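We use cookies to improve your visit. By continuing to browse, you accept our cookie policy. Accept | Settings

Poken Opens Kitchen Counter Refit Service for Older Tiled Kitchens

December — By the Poken press office

SKALTEVGATE — Home repair firm Poken today opened bookings for a new service that repairs and regrouts tiled kitchen counters without taking them out. The service is called Grivness and is available first in Skaltevgate and in the neighboring district of Yau.

Many kitchens in both districts still have the tiled counters they were built with. Owners who ask for a repair are often offered a full replacement, with new cabinets to match. Grivness is meant for households that like the counter they have and want it cleaned up, sealed and made easier to work on.

A standard visit covers up to 75 tiles. The crew checks each tile for movement, rakes out worn grout, resets anything loose and fills the joints again. The front border gets a separate pass. It takes more knocks than any other part of the counter, from pans, belt buckles and drawer handles, and the small pieces used there are usually the first to chip or come away.

Most counters are finished in one day. Larger kitchens, or those with a tiled backsplash in the same job, take two. Customers are asked to clear the counter the evening before, including anything that hangs over the edge. Crews bring their own floor covering and take old grout away with them. The sink can be used again the same evening if it is not part of the work. Sealer is applied last and should be left alone overnight.

Prices start at $525 for a standard visit. A full kitchen package, which includes the backsplash and the splash area behind the stove, costs $1,569. Both prices include materials. Replacement tiles are charged separately when the household has no spares, and the customer is told the cost before work starts. Many homes do have spares — often in a box under the sink or at the back of a garage shelf — and Poken asks customers to look for them before the first visit.

Matching old tile is the slowest part of the job. Plain beige and pink tones are fairly easy to find. Glazed border pieces are harder, and dark red in particular varies a good deal from one batch to the next. Poken has set up a small stock room in Yau where salvaged border tiles are sorted by size and color. Customers can bring in a broken piece and compare it there during opening hours, Monday included. If no close match is found, the crew can move a sound tile from a hidden corner to the front and put the new piece where it will not be noticed.
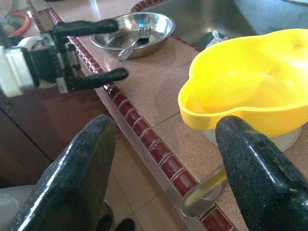
Speckled beige-pink counter tiles with a glossy dark red border along the front edge.

Grout color is chosen at the first visit. The crew lays out dry samples on the counter so they can be looked at in daylight and again under the kitchen lights. Pale grout remains the usual choice with dark borders, though it shows stains sooner. A mid-gray is offered for the area next to the stove.

After the work, each household receives a one-page care sheet. It advises wiping up oil and tomato sauce soon after a spill, using a mild soap, and keeping vinegar and other acid cleaners off the joints. Bowls and pots can be set down as usual once the sealer has cured. Cutting should be done on a board.

Work is covered for two years. The cover includes grout that cracks or falls out in normal use and tiles that come loose after being reset. It does not include chips from dropped objects, but crews will fit a spare at a reduced call-out rate if the customer has kept one.

Grivness does not cover stone slab, laminate or poured concrete counters. Tiled floors may be added later, depending on demand.

Bookings are open now through the Poken office in Skaltevgate. Renters need written permission from the property owner before a visit can be arranged. First visits, including the check and the grout samples, are free of charge.

About Poken

Poken carries out small repairs in homes, including tiling, sealing, cabinet doors and kitchen fittings. The company is based in Skaltevgate and has a stock room in Yau.

Related items

Poken stock room in Yau extends opening hours
How to store spare tiles so they can be found again
Cabinet hinge repairs now bookable with counter visits
Winter call-out times for Skaltevgate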